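Are the chores done yet? Bedrooms, benches and the long tail
Speaker notes – Wendy Bunting, Pernton – 10/02/2018

Slot is 22 minutes including questions. Slides are in the shared folder under Lurnura. Skip slide 5 if the session before overruns.

SLIDE 1. Title. Say name, say Pernton, move on.

SLIDE 2. The work at hand.

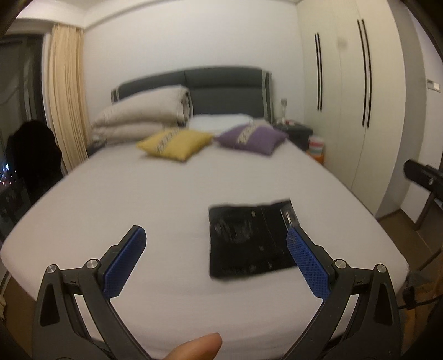
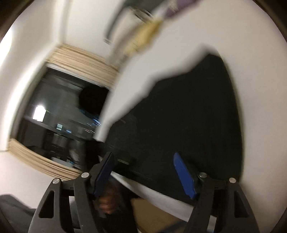
Leave these up while talking. Main claim of the talk: moving a known object from a known place to another known place is close to solved. Tidying a room is a different problem, and the difference is mostly in the word "known."

A bedroom in use has a bed, cushions, a folded comforter, clothes over a chair. Each has a correct state that the occupant could point to and would struggle to write down. Ask the audience: how square does a cushion have to be before you leave it alone? Wait for an answer. There is usually a range, and the range is the specification.

SLIDE 3. Three classes of object.

Rigid and small. Cases, chargers, remotes. Parallel fingers with compliant pads handle most of these if the object stands proud of the surface. Flat objects on soft bedding are harder than flat objects on a table. The mattress gives when the fingertips press down, so contact happens later than the model predicts.

Soft but bounded. Cushions, pillows. Grasp is easy, almost any pinch will hold. Placement is the hard part. The thing changes shape on release.

Fully deformable. Sheets, comforters, shirts. No stable pose to estimate. Most published folding work starts from a single item laid out alone on a table. Mention this, do not dwell on it.

SLIDE 4. The McGrath trial.

Background: one arm on a wheeled base, one bedroom, a fixed list of 9 tasks. We logged 600 attempts over August. Attempts were counted as complete only if the person who lives there would not redo them. That rule cost us more completions than any hardware fault did.

Points to make:
– Picking up rigid items was good enough that we stopped tuning it in the second week.
– Cushions were placed the right way up less often than expected. Printed faces helped the vision system where the print was visible, and did nothing when the cushion was face down.
– Comforter folding was dropped from the list before the end. Say so plainly if asked.
– Median time for a task a person does in seconds was about 5 minutes. Most of that was planning and re-planning, with the arm standing still.

SLIDE 5. (optional) Light.

Evening runs were worse than daytime runs. Dark glass reflects the room, and the depth sensor returned points behind the window that belonged to lamps indoors. Closing the curtain fixed it. This is a reasonable thing to ask of a user once. It is less reasonable every night.

SLIDE 6. Shop floor comparison, Skutlow.

Skutlow runs kitting cells: trays in, trays out, parts in foam cutouts. Same arm as McGrath, similar gripper. The cell works because the floor was arranged for it. Fixtures, lighting and part orientation were all decided before the arm arrived.

Expect someone to say a house could be arranged the same way. Reply: parts of it could. Hooks, bins and open shelves are fixtures. A bed is not, and people will not live in a jig.

SLIDE 7. What would count as yes.

Propose a test: a room the system has not seen, no markers, an occupant who leaves for an hour and comes back. Score by what they touch afterward. I do not know of a system that passes. Picking is ready. Judging when to stop is behind it by a long way, and I would fund that first.

SLIDE 8. Questions. Backup slides on pad wear and cycle time follow, in that order. If the cost question comes up, give the hourly figure from the second backup slide and note that it leaves out setup.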